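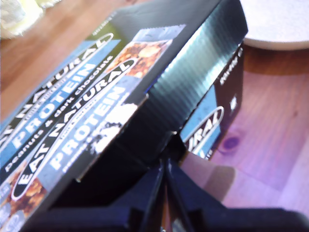 Page last changed: January 2020

Chapter 2. Retail Cartons

A carton protects its contents and identifies them. This chapter treats the second task first.
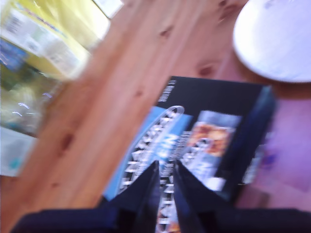 Panel layout follows shelf position. A carton lying flat is read from above, so the type must carry the name. A light-blue band on black keeps its place even where the lettering blurs. 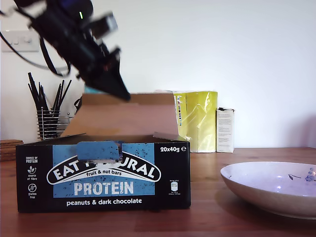

Wubit Chala objects that flaps should come first — a torn flap ends the carton's use for display.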